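Home Products Downloads Service Manuals Parts Contact

We use cookies to remember your language and region. Accept all Settings

Rutel Hand Gripper — Set-up and Care Guide

Section 7. Finger pads, linkage and daily checks

This section covers the inspection and replacement of the finger pads, the care of the linkage bushings, and the short grip test that follows any work on the fingers. It applies to all hand-held Rutel units used in pairs, left and right. Charging, mounting and software set-up are in Sections 3 to 6.

Work on one unit at a time. Parts from the left and right units look alike but should not be mixed once they have been run in.

7.1 What you need

Pad kit, order number 3477 (four pads, adhesive film, cleaning wipes)
Hex key from the Rutel tool roll
Plastic scraper
Lint-free cloth
Vorkham light grease, or the grease supplied with the unit
A rigid food container with a lid, for the grip test

Do not use a metal blade on the fingers. Scratches in the bonding face will show through a new pad and cause it to lift early.

7.2 Inspecting the pads

1. Switch the unit off and disconnect the cable.

2. Hold the unit with the fingers pointing up and let them open fully.

3. Look at the inner face of each finger. A pad with light scuffing can stay in service.

4. Press along the edges of the pad with a fingertip. If any part lifts, replace it.

5. Check for torn edges and loose strands. Trim a single strand with scissors. Do not pull it, as the tear will run across the pad.

6. Enter the result in the unit log. Replace pads in any case after 300 hours of use.

Note: Pads are replaced in pairs. A new pad working against an old one will pull thin or slippery objects to one side.

7.3 Replacing the pads

1. Warm the old pad with your hand for a minute, then lift one corner with the plastic scraper and peel slowly toward the base of the finger.

2. Remove leftover adhesive with a wipe from the kit. Let the face dry.

3. Cut the film to the outline of the new pad and apply it to the finger. Smooth out bubbles from the center.

4. Line up the top of the pad with the top of the bonding face. The pad must not cover the small hole near the finger tip.

5. Press firmly for 30 seconds.

6. Leave the unit open overnight. If it has to go back to work the same day, use the fast film from Manolakis and follow the time on its packet.

Caution: Keep your own fingers out of the jaw whenever the trigger is free to move. The linkage closes faster than it opens.

7.4 Linkage and bushings

Each finger is carried on black linkage arms that turn on brass bushings. The bushings wear before the arms do, and a worn one is easy to feel.

1. Hold the base of the unit still and rock one finger gently from side to side. A little movement is normal. A click is not.

2. Wipe each bushing with a dry cloth. Brass loses its shine in use and a dull ring is no reason to replace it.

3. Put a very small amount of grease on the edge of the bushing and work the trigger ten times.

4. Wipe off anything that comes out. Grease that reaches the pads cannot be cleaned off well enough, and the pads must then be changed again.

5. If the click is still there, send the unit to Flakelik service with the log. Bushings are pressed in and should not be driven out by hand.

7.5 Grip test

Do this test with both units after a pad change, after any linkage work, and after a unit has been dropped. Clear plastic is a harder test than cardboard, both for the pads and for the camera, so use it where you can.

1. Set the container on its side on a steady surface, with the lid closed and its flaps locked.

2. Bring the first unit up from below until the fingers stand on either side of the near edge, with the rim in the gap between them.

3. Hold the second unit beside the lid with its jaw close to the edge. Keep its trigger released.

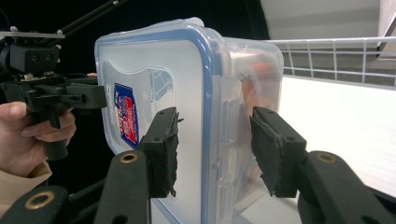 4. Close the first unit slowly until both pads touch. They should meet the plastic together. If one touches well before the other, go back to 7.4.

5. Raise the container a short way and hold it. It should not creep down between the pads.

6. Lower it, open the fingers, and repeat with the second unit.

7. Review the recording. Both finger tips should stay in view from start to finish.

If the container slips, clean the pads with a dry cloth and test again. If it slips a second time, see fault code 156 in Section 9.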